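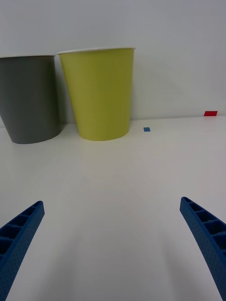 Programs > Engineering and Trades > Edum Robotics Club > About the club

The Edum Robotics Club is an after-school club for students in grades 7 through 12. It meets in the east workroom on the ground floor of the Jorkatbridge building, next to the bike racks. Membership is open to any student enrolled at the school. There is no entrance test, and no experience with programming or electronics is required.

The club began as a lunchtime group that repaired donated electric toys. It moved to after-school hours when the workroom became available and has worked on robot arms ever since. Membership is limited to 30 students per term, which is the most the room can safely hold. When the list is full, names are taken for the next term in the order they come in.

What we work on

Each school year the club picks one main project and several small ones. The main project this year is a sorting arm. Two bins are set at the back of a white table, one gray and one yellow-green. An item is placed in front of them, and the arm has to pick it up and put it in the correct bin. Students choose the items, write the sorting rules, set up the table, and keep the log of what happened on each run.

The items are ordinary packaging. Boxes, bottles and cans behave very differently in a gripper, and a large part of the year goes to learning how. A stiff box can be held by its edges. A round bottle rolls if it is touched off center. An empty drink can tips over easily, and it dents if the fingers close too far.

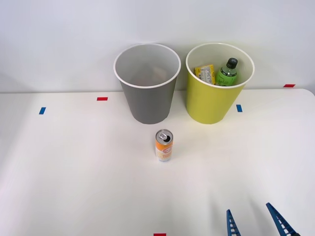
The height of an item matters as much as its shape. If the arm carries a tall item too low, it will catch the rim of the bin and may knock the bin over. Students work out a safe carrying height for each item before they try a full run, and they write it on the card kept with that item. Newer members usually begin with these cards.

Table positions are marked with colored tape. The tape stays down between sessions so the next group can return everything to the same place. Members are asked not to move or peel it, even if it looks crooked. If a marker does have to be changed, the old and new positions both go in the log.

By the end of the spring term the club had logged 1,070 runs with the sorting arm. Of these, 254 were done by students who had joined that same year. The log is on paper, in binders on the shelf by the door, and any member may read it. It includes the failed runs.

How sessions are organized

Students work in small groups. One student runs the arm, one handles the items and resets the table, and one writes the log. The roles change during the session so that everyone does each job. The student running the arm calls out before it moves, and hands stay off the table until it has stopped.

The first 20 minutes of every session are for setup and checks. Groups look over the gripper fingers for cracks, confirm that the stop button works, and put the bins back on their marks. A group that skips the checks does not run the arm that day.

Programming is taught as it is needed. Most members start by changing numbers in a program that already works, such as the speed or how far the fingers open. Later they write their own steps. Students who would rather work on mechanical parts can do so, and the fingers, cable guides and table clamps always need attention.

The Tanico meet

Every June the club takes part in the Tanico meet, a one-day event for school robotics groups in our area. Teams sort a set of items they have not seen before and explain their rules to the judges. We send two teams. Places go to members who have attended regularly, and at least one seat on each team is kept for a first-year member.

The second team usually enters with Degefa, the club's older and slower arm. It was rebuilt by students over two school years and has its own set of spare parts. Degefa is also the arm we take to open house, where visitors may try the controls with a staff member present.

Joining

Sign-up forms are available at the main office and in the workroom. A parent or guardian must sign the safety page. There is a small materials fee each term, and the office can waive it on request. Sign-up for the spring term opens on 2nd January.

Members should wear closed-toe shoes and tie back long hair. Safety glasses are provided. Please do not bring food or open drinks into the workroom. Clean, empty packaging for the item box is welcome and can be left in the crate outside the door. We cannot accept glass or anything with a sharp edge.

Families who want to see a session should call the office first.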